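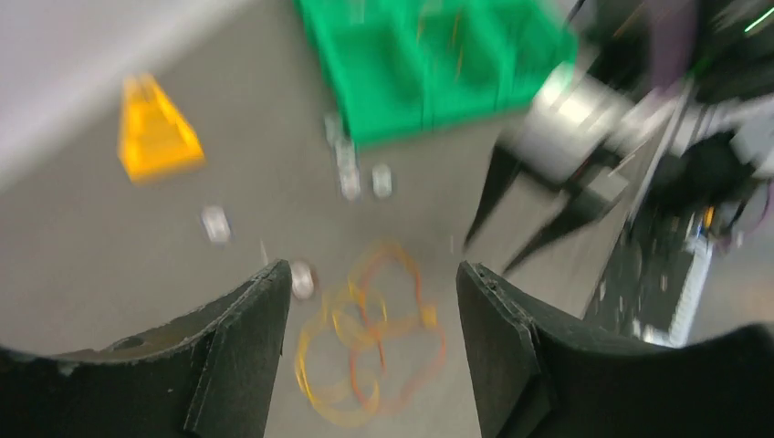
Subject: Re: [sorting-out] Small bits, one green bin

Hello all,

I finally tried the floor method, and I'm a convert! Everything small goes down on the bare floor first, then gets picked up one kind at a time. Rubber bands are such a pleasure to deal with this way. You see the whole tangle at once, the yellow ones and the orange ones together, and you can pull out any that have gone brittle before they get anywhere near a drawer.

The shiny little see-through pieces I leave for last. They like to roll, and they're easy to spot against gray anyway.

Trinh Từ wrote:

> Does anyone have a good way of keeping thin wire? I have a
> Lobo tub with maybe 200 short pieces in it and every time
> I want one I get all of them. I tried the Surkura bags but
> the ends poke through. Also, is it worth keeping the
> really bent ones?

Trinh, yes, keep the bent ones! They straighten fine if you draw them around a broom handle a couple of times. My brown wire lives loose in the bottom of a big green plastic container, and I love how roomy it is — you can get hold of one strand and ease it up slowly while the rest stays down there in its loops. A deep tub with slick sides beats any bag I've used.

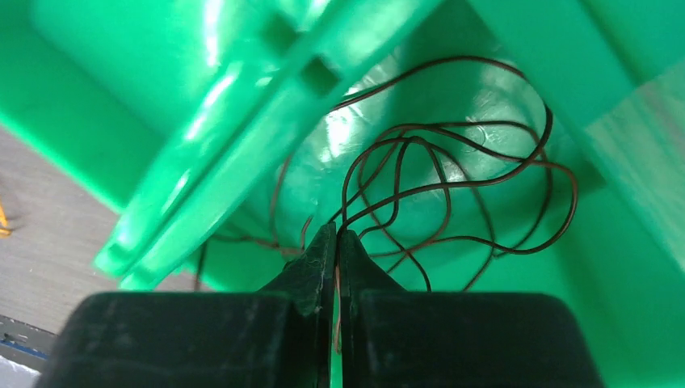

Still to do before August

- twist ties (I have a box of 500, help)
- bands into the Hovusik jar, once I find the lid
- labels for the shelf

If anybody wants rubber bands, write me off list. I'm happy to mail a handful — there are plenty left for me.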